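Häufige Fragen zur Verura-Studie

Was habt ihr eigentlich untersucht?
Ob ein zweiarmiger Roboter Wäsche falten lernt, wenn man ihm nur Aufnahmen von Menschen mit handgeführten Greifern zeigt. Insgesamt sind es 3298 Durchgänge aus 13 Haushalten in Viltberg.

Warum in Wohnungen und nicht im Labor?
Im Labor konnte unser Modell schon alles. Es kannte einen Tisch, eine Lampe und ein sehr geduldiges Handtuch. Auf fremden Betten griff es dann mit großer Überzeugung ins Laken.

Ist gemusterte Bettwäsche ein Problem?
Für uns nicht, für das Modell anfangs schon. Schwarzer Stoff auf geblümtem Laken hebt sich zwar gut ab, dafür verschwinden Falten und Nähte im Dunkeln.
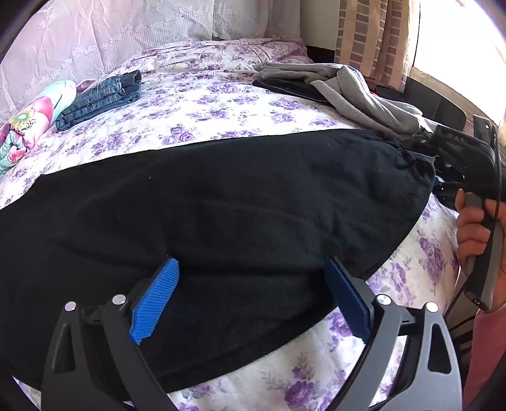 Mit 300 Durchgängen an dunklen Textilien im Training ließ sich das mildern. Behoben ist es nicht, und Sylvie Penner, die den Auswerteteil geschrieben hat, besteht darauf, dass das hier steht.

Wie lernt das Modell?
Tiltano sagt aus dem Kamerabild kurze Bewegungsfolgen für beide Greifer voraus, führt den Anfang aus und plant neu. Klingt elegant - sieht bei Spannbettlaken anders aus.

Habt ihr Durchgänge aussortiert?
Ja. Trainiert wurde am Ende mit 1385. Beim Rest fehlte ein Teil der Greiferbahn, oder das Kleidungsstück war am Schluss eher ein Knäuel.

Kann der Roboter jetzt meine Wäsche machen?
Falten, mit Einschränkungen. Waschen, Aufhängen und die Suche nach der zweiten Socke bleiben bei Ihnen.

Wo gibt es Daten und Code?
Ab April im Escobedo-Archiv, inklusive der misslungenen Durchgänge. Die werden erfahrungsgemäß am häufigsten angesehen.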